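Irkum Robotics Club Board > Season Projects > Juice task, gripper questions

gamumia_dzifa
Starting a thread so this stops getting lost in the group chat. We have the arm doing pick and place fine, and now we're stuck on the juice task for the November showcase. The part that fails is the jar. Fingers close, jar lifts a little, then it rotates in the grip and the arm tries to set it on the base crooked. We ran it over and over on Saturday and got 5 clean placements in a row exactly once.
Grip force is set to 165 on our scale. Anything under that and it slips. Has anyone pushed it higher?
Dzifa Aryee, Gamumia team

torquewrench
What are you grabbing, the handle or the body?

gamumia_dzifa
Body. The handle is on the far side from where the arm comes in.

reteo_pat
We went up to 200 last year on a different jar and it was fine for a while. Then the plastic started to flex and the mouth went oval when the fingers closed. Lid wouldn't seat after that. I'd stay where you are and look at the finger pads first. If they've got pulp on them they slide no matter what you set.

torquewrench
Disagree with going for the body at all. Turn the jar around before you start and take the handle. A handle gives you a fixed orientation and you don't have to squeeze hard.

dhashemi
The rules sheet says the start layout is set by the judges, so you can't turn it around before you start. You could have the arm turn it, but that's another move and another chance to knock it over. We tried a regrasp at Sampaio and dropped it from the plan after two weeks.
Davoud Hashemi

torquewrench
Where does it say the judges set the jar? I read it as they set the fruit and the team sets the equipment.

dhashemi
Second page, under the table diagram. "All items on the table." I asked about it at the info night and was told that includes the jar.

torquewrench
OK, I missed that. I still think the regrasp is worth it if you have the time budget.

gamumia_dzifa
We don't. The run is 5 minutes and the fruit takes most of it. Wiped the pads down like reteo_pat said and it did help some. Still rotates if the fingers land off center. I think the real problem is the approach. The wrist camera sees a clear jar on a white table and the center it gives me moves from one try to the next.

kv_north
Clear on white is about the worst case. Put a dark mat down.

dhashemi
Same rule, no mats. You can change your own lighting though. Side light helped us because the rim picks up a highlight and you can fit a circle to it.

kv_north
A circle fit on the rim is going to get pulled off by the spout.

dhashemi
Throw out the points near the spout before you fit. It worked for us. Not every time, but most.

gamumia_dzifa
I'll try that. Wrist view from our setup, with the fruit already in the jar:
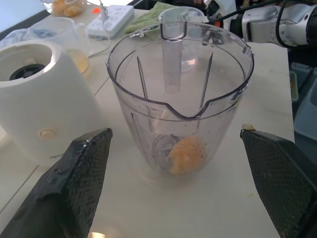 Does the jar have to be locked onto the base by the robot, or is setting it in place enough?

Setting it in place counts for the main points, and locking it is a separate bonus.

reteo_pat
If that's how it's scored I'd skip the lock until the placement is solid. We spent a month on the twist and it cost us the whole pour section.

torquewrench
I'd go the other way. The twist is just wrist rotation once the jar is down. If you're already gripping the body you've got the right hold for it. Should take an afternoon.

reteo_pat
It took us a month.

gamumia_dzifa
Placement first, then we'll see what's left. Going to log the fitted center on every try tonight with the spout points removed and without. Will post the numbers when I have both sets.

kv_north
Log where the fingers touch too, if your software gives you that. One finger landing early will rotate the jar even when the center is right.

gamumia_dzifa
It does give me that. Adding it.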